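Wundine Community Sewing Room: progress report to the Grarno Fund

We're past the halfway point of the grant and there is a lot to tell you! When we wrote in November the room had a leaking window and one working machine. The window is fixed, the walls are painted (a pale green, after much debate) and the Monday beginners' class is full, with 15 people on the list for the next one.

The biggest piece of work has been the quilt drive. We set ourselves a target of 200 single-bed quilts for families moving into the Vernaso Street apartments, and we have finished 233. Most were pieced from donated shirts and curtains, and the batting came out of your grant. D'Souza Fabrics let us have the end of every bolt at cost, which stretched the backing budget a good deal further than we had planned.

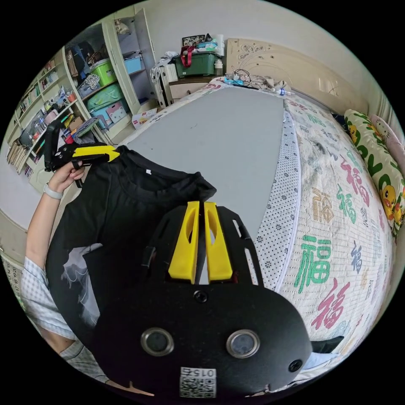
Page last changed: 5th July

Deliveries are going well too. Ekua Kpodo runs the list and has worked out a route that covers the whole building in 2 evenings, where it used to take us a week. Each household picks its own quilt from the pile, and the loud ones go first. The plain blues we were so proud of are still on the shelf, so we're cutting a lot more orange this summer.

The mending evenings started slowly. Only a handful of people came in the first month, mostly with zippers, and we wondered whether to drop them. Then we moved the start to 6:30 so people could come after work, and we have now mended some 96 garments, plus a tent and a very large dog bed. We'd love to keep that time slot going through the winter.

Money: spending is on track except for needles and thread, where we are over. We have moved the unspent printing money across to cover it, as agreed by phone. The second overlocker hasn't been bought yet. The model we wanted is out of stock and we would like to wait for it if you're happy with that.

Next up are the fall class schedule, a children's Saturday group (there's already a waiting list!) and new shelving along the back wall. Receipts for the batting and the window repair are in the folder we sent with this report.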